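Tulmont Community Kitchen and Garden Association
Minutes of the general meeting, 2024-03-23
Chair: Kosmas Papadakis
Minutes taken by: Nam-gil Jin

1. Opening
The Chair opened the meeting and welcomed the members from Greltness. The minutes of the December meeting were read and accepted with one correction: the cost of the new tap is $410, not $401.

2. Water tank
Kosmas reported that the tank on the north side is again leaking at the lower seam. A repair will cost $551 if we do it before winter. A replacement of the same size is $2129 with delivery. Members discussed this for a long time. Several were of the opinion that the seam was repaired already two times and a third repair is money lost. It was decided to do the repair now and to ask the council for a grant for the replacement.
Action: Kosmas to book the repair.

3. Garden beds
The tomatoes are finished and the beds 3 and 4 can be cleared. Garlic and broad beans will be planted there. The members asked that the green waste is not left beside the gate – the bin is behind the shed. Mulch will be ordered from Joo, same quantity as last year.
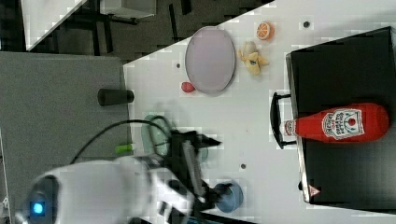 4. Shared lunch
The lunch will take place after the next working bee. It was agreed to make one big soup and a salad, and that everybody brings own plate and cutlery. The gas bottle for the barbecue is empty and must be exchanged before.
Action: Nam-gil to exchange the gas bottle.

5. Children's corner
A member asked if the children's corner can continue in the cold months. The Chair answered that it can, but indoors only and until 3 pm. A second rug is wanted, and the shelf from Buko must be fixed to the wall.
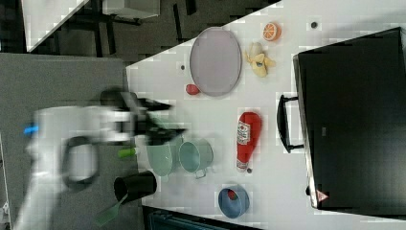 The proposal to buy more things for the play kitchen was discussed next. Two parents would like a wooden stove and a set of plates. The Chair remarked that a pale green pot and a teal-blue one are there already, also a light green spatula, so cookware should not be bought again. The meeting approved the plates only. The stove will be looked at again when the tank is paid.

6. Other business
The key for the side door is missing. Whoever has it is kindly asked to return it to the Chair.

The meeting was closed at 4.20 pm. The date of the next meeting will be sent by email.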